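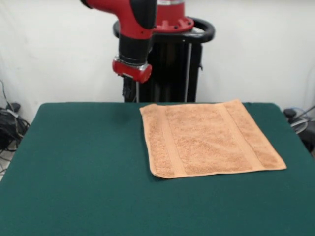

Notebook – cloth bench, Pemen room
3 May 2024

Good day on the bench! I finally got to sit down with the house rules for arm work and go through them next to the machine, instead of at my desk where every rule sounds fine. Most of them hold up. A few need rewording before the Prandine people come to read our notes, and two I'd like to throw out and write again from scratch.

The task for the rule check was the towel one, corner pick and fold, because it makes you do everything: lay the cloth, approach, close, lift, place, reset. Soft goods are wonderful for this. A block forgives a sloppy start position and a towel never does.

Notes against each rule, old numbering kept so the binder still matches.

1. Start state. Old text says "place the item neatly on the work surface." Neatly is useless. New wording: item flat, one layer, no part past the edge of the green cover. A small angle is fine and even welcome, we want spread in the starts. A curled corner is allowed, but write it down, as it changes the pick more than you'd think.

2. Approach height. Come in with the fingers clear of the cloth, stop, look, then go down. I like this one a lot and wouldn't change a word. The pause costs next to nothing and it has saved me from dragging the cover more than once.

3. Speed near the surface. Our own limit in this room is 200 mm/s, dropping to 25 mm/s for the last bit. The binder still had 700 in one place, left over from the January draft when we were writing for free-space moves only. Struck out in pen, fixed in the file. Whoever prints the next copy, please check page two!

4. Contact with flat stock. Pressing down on something thin is a different job from pinching it, and the old sheet lumped them together. Cardboard now gets its own line: lower slowly, hold, check the joint load, release straight up. No sideways move while the load is on. Labels stay on the piece, and the piece gets logged by shape as well as material, so that "cardboard" in the log means something a month from now.
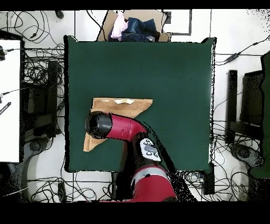 5. Stock box. Clothes waiting for use stay in the carton past the far side of the table. Good rule, keeps the surface clear. I'd add that nothing goes back in the box folded, or the next person starts with creases they didn't ask for.

6. Cables. My least favorite page and the one that needs the most love. The rule says "route tidily," which is rule 1's "neatly" all over again. Proposal: no loose run where a foot goes, adapters off the walking line, slack coiled on the side away from the operator. We don't meet this yet. I put it down as an open item and I'd like it closed before the next block of runs, with a walk round the table as part of the sign-off.

7. People near the table. This is where I got excited, because the Poulain sheet (the one we borrowed the layout from) has a lovely simple scheme and I think we can take it whole. Three states: away, beside, reaching. Away means runs as normal. Beside means low speed and a hand near the stop. Reaching means the arm is held, full stop, and stays held until the person says "clear" out loud. Our old text only had "operator present," and that covers a person leaning over the towel and a person sitting at a laptop equally well.

Also for 7: the state gets logged at the start of every run, and again if it changes. One letter in the margin will do.
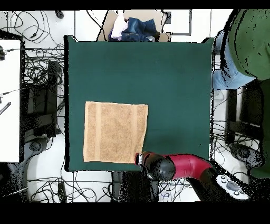
Written up by the cloth bench desk, Grelness workshop
Filed under: Practice notes / arms / soft goods

Carrying on after lunch. I counted up what the new log line would cost us, using the existing set. We have 3498 runs on file and the person state is missing from all the early ones. I don't want to guess it back in. They get marked "not recorded" and we start clean from today. A blank we can trust beats a filled-in field we can't, and the Prandine template has a code for it anyway.

Tried reading the new rule 7 aloud while standing at the table and "beside" still feels a bit loose. Is it an arm's length from the edge, or anywhere you could touch the cover? I lean toward the second. It's easy to test with your own hand and needs no tape on the floor. Comments in the margin please, I'll leave the pen on the binder.

To do:
– retype rules 1, 4 and 7, leave 2 alone
– cable item, with a sketch of the new routing
– add "curled corner" to the start-state log
– ask Poulain if their sheet has been revised
– reprint page two with the right speeds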